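How I Reset a Small Bathroom Before Guests Come Over

I have cleaned a lot of bathrooms in a hurry. Folks show up Saturday at noon, it's Saturday at eleven, and there's toothpaste on everything. Over the years I've worked out an order that gets me from "please use the one upstairs" to perfectly presentable, and it hardly changes from house to house. So I'm writing it down, mostly for my niece, who just moved into her first place over in Bremton and keeps texting me from the cleaning aisle.

What you need

3 microfiber cloths (one for the sink, one for the glass, one for everything else)
A squirt bottle of plain dish soap and warm water
An old toothbrush
A clean hand towel
A trash bag

That's the whole kit. I used to haul a caddy full of sprays around, and most of them just sat there getting sticky on the bottom.

Step 1: Take everything off the counter

I mean everything. Cups, soap, hair ties, that bottle of lotion with one squirt left in it. Put it all in the tub or out in the hallway. You can't wipe around things, you only think you can, and the ring under the soap pump will still be there when you're done. Toss the empties in the trash bag while you're at it.

Step 2: Swap the towel first

Most people leave the towel for last, and I did too until I noticed I kept grabbing the fresh one to dry my hands in the middle of cleaning. Now I pull the old one off right away, use it for the big splashes on the floor, and send it to the wash. Wipe the bar itself, too. Dark bars show every bit of lint and dried water, and the brackets collect dust on top where you never look.

The fresh one doesn't go up until the end, and when it does, take ten extra seconds with it. A towel that's bunched up at one side of the bar makes the whole wall look messy, and it takes forever to dry that way. 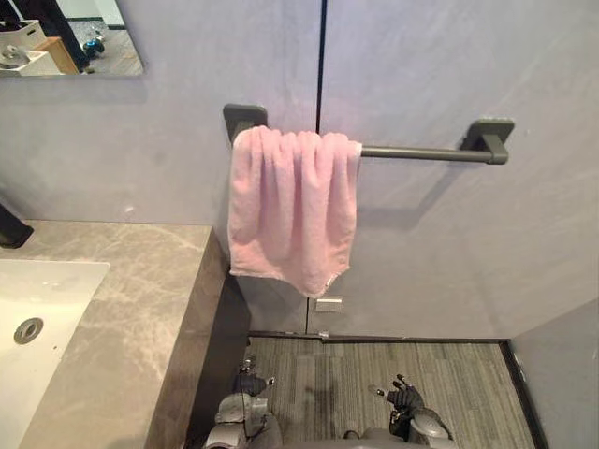
My way of hanging it is to fold it in thirds the long way, drape it over the bar, then tug the back down until both ends meet. Run your hand down the front once to flatten it. If you have thick terry towels, halves work better than thirds, or you'll end up with a big puffy roll that slides off the second somebody touches it. I like a little color here! A pink towel on a gray wall cheers up a room for the price of lunch. I got a whole stack of mine at a closeout sale in Steltport and they've held up to more washes than I can remember.

Step 3: Mirror before counter

Glass drips, so do it now. Wipe it with the damp cloth, then go right over it with the dry one, top to bottom. Get the lower edge really well. That's where the toothpaste specks land, and it's also where water creeps in behind the glass and leaves those ugly black spots down the road. If your walls are panels with seams, run the cloth down the seams while you're there.

Step 4: The sink

Squirt the soapy water all over the basin and let it sit while you do something else (I usually empty the trash). Then take the toothbrush around the drain. Go all the way around the metal ring, and lift out the stopper if yours comes out. You'll be sorry you looked, but you'll be glad you did it.

Next comes the faucet. The black ones are gorgeous and they show water spots like you wouldn't believe. Please don't use anything gritty on a matte finish! I scuffed one at my old apartment on Rocha Street with a scrub sponge and had to look at it for 7 months. A soft cloth and soapy water, then dry it completely. Get behind it, too, with the cloth pulled tight between your two hands like you're flossing.

If your counter is real marble, skip the vinegar. It etches the stone. Soap and water is plenty for any counter, so I don't bother checking what I've got.

Step 5: Put back less than you took off

I let myself keep one pretty thing by the faucet and that's it. The soap and anything else useful goes up on a wall shelf if there is one. A little vase of fake flowers is perfect, and before you turn your nose up at fake, remember they don't drop petals in the drain. Mine get a shake outside every few weeks and a quick blast with the hair dryer on cool. 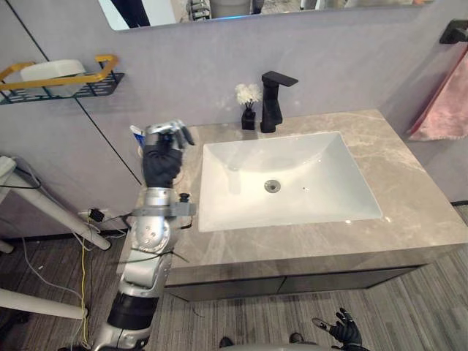 One small vase next to the faucet, and the rest of the counter left open.

Step 6: Floor, then out the door

Wipe from the far corner back toward the door, hang your fresh towel, and turn off the light so you don't start fussing again. Everything you put in the tub at the beginning still needs a home, so go through it now, before somebody pulls back the shower curtain.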